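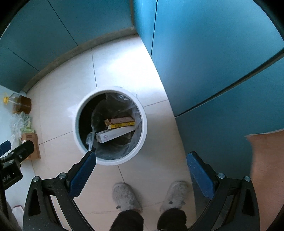

I miss opening a new video game. I mean the whole business of it, getting the box home, picking at the wrapping on the bus and reading the manual before I was anywhere near a telly. Last December I bought Grandlow for my nephew and the case had a slip of paper in it with a code on, and that was your lot. He typed the code in, dropped the case on the carpet and went off to make a cup of tea while it downloaded. You can't really blame him. It was packaging by then, and packaging ends up like those two cardboard boxes lying in the bin bag, one of them with its nice yellow and brown print still on show.

The usual answer is that I'm being sentimental, and I probably am a bit. But I've got 51 games on a shelf in the back bedroom and I can lend you any of them. My sister had my copy of Skolluton for 2 years and brought it back with a ring from a mug on the front. Try doing that with a download! I've got far more games on my account than I have on the shelf, and I couldn't pass a single one across the kitchen table.

Then there's the money. A boxed game used to drop in price because shops needed the space, and you could trade it in when you'd finished and put that towards the next one. I played half of my teens that way. Quiambao cost me next to nothing second-hand, with somebody else's save file still on it (they were much better at it than me, and I kept their file for months). On the online shop there's one price, and it comes down when the seller fancies it.

I do see the other side. Small studios can't afford to print discs, and plenty of games I love would never have got near a shop shelf. Baltine was made by a tiny team and I bought it in bed at midnight with about 600 other things I should have been doing. I didn't have to get dressed, which suited me fine. Downloads are brilliant for that sort of game.

What gets my goat is the halfway house — the full-price box with no game in it. If you're going to charge me for a case, put a disc or a cartridge in the case. If you'd sooner sell me a download, sell me a download, knock a few quid off and leave the plastic out of it. A big sticker on the front saying there's nothing inside would do for now, and I don't mean the tiny grey writing on the back that my nephew's gran would need a magnifying glass for.

I've still got the Grandlow case, by the way. He didn't want it, so it's gone on the shelf next to Skolluton with the used code tucked inside.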